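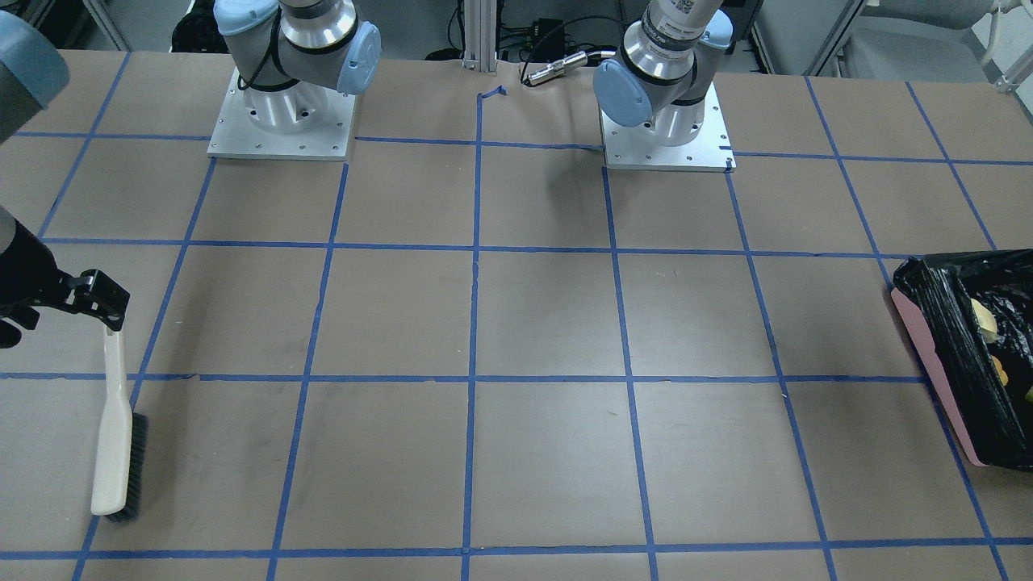 3. BUILD AND WORKSPACE

Home Issues Authors Search

The cell was set up in the Uscombe shared workshop. Brown paper covers the table, and blue tape divides it into a grid. Bases are screwed to square plates. 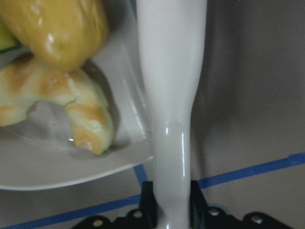 Figure 1. Gripper fingers holding a white object beside a plate.

Objects were placed by grid square, and the layout was changed every 7 trials. 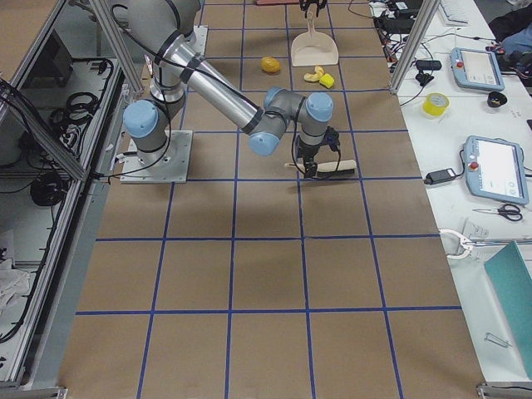

Brush strokes were kept short, and each of the 200 trials used the same start pose.

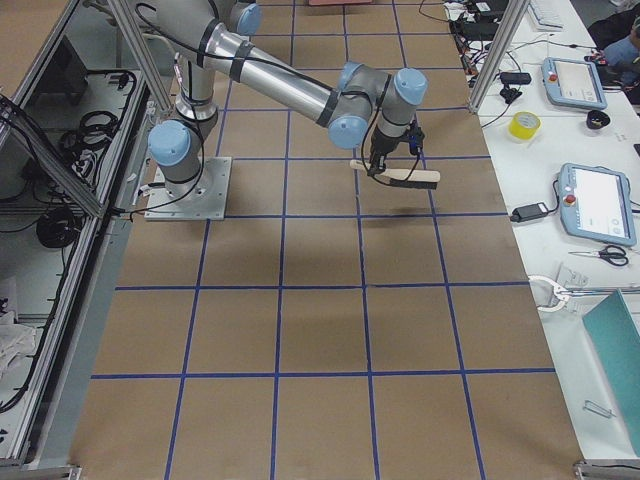
Can the grid be re-taped between sessions? Re-tape it only after the bases are checked.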